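Batellow worktop oil, reviewed after two winters

I bought my first tin of Batellow worktop oil in February, when the old finish on my kitchen table had become grey near the sink side and every cup left a ring. I am not a carpenter. I only like wood, and I have the patience to rub it with a cloth in the evening. So please read this review as the opinion of a person who cooks every day.

Before Batellow I used Laing hard oil for many years. It is a good product, but the smell stays in the kitchen for days and my family complained each time. The shop where I buy such things stopped keeping it, and the man at the counter gave me Batellow in place of it. It cost a little more.

The oil is thin, almost like water, and has the colour of weak tea. The smell is mild, a bit like walnuts. The instructions ask for two coats, with a night between them, and they say to wipe off everything that has not gone in after 20 minutes. Please take this seriously. On my first try I answered the telephone, forgot the time, and had a sticky patch which I could remove only with fine paper and bad words.

How I do it now: I wash the wood with warm water and very little soap in the morning and leave it until evening. Then I sand lightly, always along the grain, and remove the dust with a cloth that does not leave hairs. I pour a small amount in the middle and push it outwards. The end grain drinks much more than the rest, so I go back to it until it stops. Used cloths I lay flat outside to dry, as the tin warns they can heat up by themselves.

The result is matt and quite natural. Pale wood becomes slightly warmer, but it does not turn orange, and this was my biggest fear. On dark wood I find it less convincing. I tried it on an old walnut board and the difference was so small that my neighbour asked when I would begin.

Against water it is good. Drops stay round for the first four months or so, then they begin to spread, and this is my sign to give one thin coat. Red wine I wiped after a few minutes and it left nothing. Beetroot is another story – the pink spot was there for a week. Hot pans I do not put on wood, with any oil, so I cannot tell you about this.

I also compared it with Destalel wax, which many people recommend. The wax is nicer to touch and gives more shine, but it shows fingerprints and needs work much more often. For a shelf or a bread box I would choose the wax. For a surface where you knead dough, the oil.

Two complaints. The lid of the tin bends when you open it with a screwdriver and then it never closes well, so my last third became thick like honey. I pour it now into a small glass jar, filled to the top. And the tin says it is enough for 7 square metres, which I did not reach, even with a mean hand.

I will buy it again, in the smaller tin. Four stars from five. 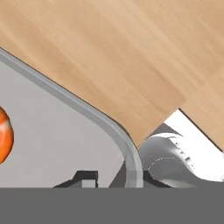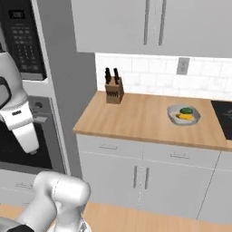 Pale wood with a soft, straight grain (first picture); microwave with the oven under it (second picture).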